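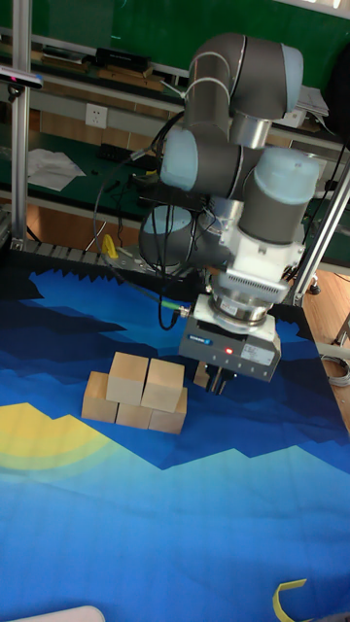
We moved the block packing cell at Ikura over to the arm in April. Wanting Kong ran the hand station before that and now writes the pick sequences for it. Her shift has changed more than mine has.

By hand, a set of 35 blocks went into the tray in whatever order they came. The arm needs a fixed start position, so someone has to stage the parts first. That work did not exist before, and the Jornen estimate left it out. It takes 2 people at the start of each shift — one to stage, one to check the grip width.

Grip width is the setting we change most. Too wide and the fingers touch the next block over. We log every stop, and after 1,000 cycles most entries were staging errors.

Pay grade is still open. Staging is listed as general labor, sequence editing as technical, and the same people do both. I have asked for one grade covering the two. The next run is 100 sets, with the stop log kept on paper until the Prirkunance export is fixed.

This site uses cookies. By continuing to browse you accept our cookie policy. Accept | Settings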